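第三章 木头为什么会"动"

阅读时间：7 分钟

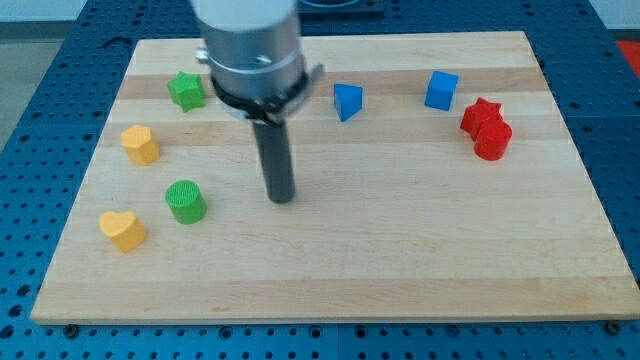

图 3-1 浅色木砧板，板面可见深浅略有差别的横向色带。

冬天从储物间里翻出一块搁了很久的木板，往桌上一放，四个角居然有一个翘着！按下去，对面那个角又抬起来。许多同学第一次碰到这种事，都会怀疑自己买到了次品。先别急着退货。木头离开树干以后仍然在和空气打交道，空气潮，它就吸水，空气干，它就放水，尺寸也跟着变。这一章要讲的就是这件事，我个人认为它是整本教材里最有意思的一章（编写的时候差点收不住篇幅）。

前两章我们认识了常见树种，也学会了看年轮和髓心。从现在起，请把木材想象成一大捆极细的吸管，吸管壁由纤维素、半纤维素和木质素构成。水在这捆吸管里有两个去处：一部分待在管腔里，叫自由水；另一部分钻进管壁，和纤维素分子上的羟基结合，叫结合水。刚伐下来的湿材，两种水都有。干燥时，先走的是自由水，这个阶段木材越来越轻，尺寸却几乎不变。等自由水跑光、管壁仍然饱和，就到了一个关键的节点，叫纤维饱和点，多数树种在含水率百分之三十上下。再往下干，结合水开始离开管壁，管壁变薄，木材才真正收缩。

含水率怎么算？公式很简单：湿重减去绝干重，再除以绝干重。注意分母是绝干重，初学者十有八九在这里栽过跟头。举个例子，一块小试样称得 184 克，放进烘箱烘到重量不再变化，再称，假设是 160 克，那么含水率就是 24 除以 160，等于百分之十五。湿材的含水率可以超过百分之百，第一次看到这种数字不用慌，那只表示水比木头本身还重。

收缩有方向，这是全章的核心，请在书页边上画个大大的星号。顺着纹理的方向，也就是纵向，收缩极小，平常做家具可以不管。横着纹理的方向又分两种：沿半径的叫径向，沿年轮切线的叫弦向。弦向收缩通常明显大于径向，很多树种接近两倍。同一块板子里两个方向步调不一致，板子当然要闹脾气。弦切板容易翘成瓦片状，就是这个道理：靠树皮的那一面更接近弦向，缩得多，干燥后板子往往向树皮一侧翻卷。径切板的年轮近乎垂直于板面，宽度方向主要是径向收缩，因此平稳得多。

懂了这一点，再回头看老家具，处处都是巧思！框架门的芯板为什么嵌在槽里而不上胶？要给它留出伸缩的余地。桌面为什么用木扣或长圆孔螺钉固定在桌架上？让桌面横向能滑动一点点。砧板和案板为什么常用窄条拼成？窄条各自的变形小，挑选和排列得当，整块板就更容易保持平整。至于拼板时相邻木条的年轮要不要正反交替，木工们争了很多年，本书第五章会把两派的理由都摆出来，大家可以自己动手试。

环境这一头同样值得花力气。木材放在温度和湿度稳定的地方足够久，含水率会停在某个数值上，既不再吸也不再放，这个数值叫平衡含水率。南方梅雨季和北方供暖季的平衡含水率差得很远，所以一件在南方做得严丝合缝的柜子，运到北方过一个二月，门缝可能宽得能塞进名片。做东西之前先问一句：它将来住在哪里？备料以后让木材在工作间里待上一阵，再开始精加工，能省掉许多烦恼。

保养的道理也由此而来。油和蜡不会把水汽完全挡在外面，它们的作用是让进出的速度慢下来，使板子内外、正反的变化比较接近。所以给木板上油，两面都要上，端头更要多上几遍。端头是那捆吸管的开口，水分从这里进出最快，木板开裂也多半从这里开始。洗过的砧板立起来晾，让两面都通风，别平贴在台面上，也别靠着暖气烤。

本章后面分四节。3.1 节讲水在细胞壁里的位置，3.2 节讲收缩率的测量，3.3 节讲翘曲的各种样子和判断方法，3.4 节是一份可以在家完成的长期观察记录。记录这一节请务必做！方法极其朴素：找一块没有上过漆的横纹木板，量好宽度，每逢星期一在同一位置再量一次，同时记下室内湿度。坚持一个学期，把两条曲线画在同一张纸上，你会看到湿度先变，木板隔一段时间才跟上。那个滞后的幅度和板厚有关，厚板慢，薄板快，不同小组之间可以交换数据。

预习时请准备：
卡尺一把，能读到十分之一毫米即可
湿度计一只
厨房秤或精度更高的天平
横截面能看清年轮的木块若干，树种不限

思考一下再往后翻：如果把一块弦切板的一面涂满清漆，另一面什么都不涂，从干燥的房间搬进潮湿的房间，它会往哪边弯？先把答案和理由写在笔记本上，3.3 节开头我们再对。

读者评论

Kudiris：含水率分母用绝干重这件事，我上学期真的算错过，整份报告重写。要是早点看到这段就好了。

Jadoon：请问烘箱没有的话，用家里的烤箱可以吗？温度大概要调到多少？

Ilerel：回楼上，实验标准一般是 103 度左右，家用烤箱温度飘得厉害，拿来体会一下过程可以，数据别太当真，人也不要走开。

Brirnico：星期一测量那个我做了，阳台上的松木板变化比想象中大得多，暖气一来就缩。强烈推荐，就是得忍住别换测量位置。

Kudiris：思考题我猜往涂漆那一面弯，没涂的那面先吸水胀开。等下一节对答案！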